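Hard water and the kettle: notes on descaling

I moved to Stirken in March and the first thing I learned about the place was its water. A new kettle had a visible crust on the element plate within a fortnight.

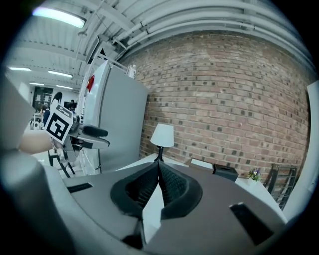
What the water report says

The supplier publishes a figure for each postcode, and mine is 347 milligrams per litre as calcium carbonate. Anything over 300 is normally classed as very hard. Where I lived before, the figure was low enough that I owned a kettle for years without once looking inside it.

The number lumps calcium and magnesium together and expresses both as if they were calcium carbonate. It tells you how much scale the water could leave behind if you boiled all of it away. What ends up in a kettle is the temporary part of the hardness, the bicarbonates, which break down on heating and drop out as carbonate. The permanent part stays dissolved and goes into the tea.

Temperature matters more than I expected. Deposition picks up noticeably above 60 degrees, so a hot water cylinder set a little lower will fur up more slowly. I would not turn a cylinder down for that purpose, as stored water needs to be kept at 60 or above to keep legionella in check. A kettle passes through the whole range every time in any case.

Acids

I have used three.

White vinegar works and is cheap. Half vinegar, half water, bring it nearly to the boil, leave it for an hour. The kitchen smells of it until evening and the first two boils afterwards have to be thrown away.

Citric acid is what I use now. Two level tablespoons to a litre of warm water, left for half an hour. Keep it below boiling. If the solution is very hot for a long time, calcium citrate can come out as a solid, and that is harder to shift than the scale was. I made that mistake in April and had to scrape the plate with a wooden spoon.

The third was a branded sachet from Dostel, the hardware shop by the station. The ingredients panel listed citric acid and a dye. It did the same job at several times the price per gram.

Do not mix any of these with bleach.

The old pipework

The house dates from 1955 and part of the cold supply is original. When the stopcock was replaced, the plumber from Lammers gave me the short length he had cut out. The bore had a pale lining of even thickness, and he told me to leave the rest alone, as a thin lining does no harm in a cold pipe. The hot side had been renewed by a previous owner, so I have nothing to compare it with.

Softeners

Pascal Voß, two doors along, has an ion exchange softener under his sink. It swaps calcium for sodium and is regenerated with salt, of which he gets through one 8 kilo bag every month or so. His shower screen is clear and his kettle is clean. His drinking tap is plumbed in ahead of the softener, as it should be.

I have priced one and have not bought it. There is no room under my sink without moving the waste, and moving the waste means moving the cupboard.

The other option is a jug filter. Those remove some of the temporary hardness, less as the cartridge ages, and I found scale reappearing well before the replacement date on the lid. In this area I would halve the stated life.

Current routine

Citric acid in the kettle every second week. Shower head unscrewed and soaked in the same solution once it has finished with the kettle – it still has plenty of acid left in it. Tap aerators every couple of months. The washing machine gets nothing, as the detergent already contains a softening agent and I dose it for hard water according to the packet.

I still have to look at the toilet cistern, where the fill valve has started to close slowly.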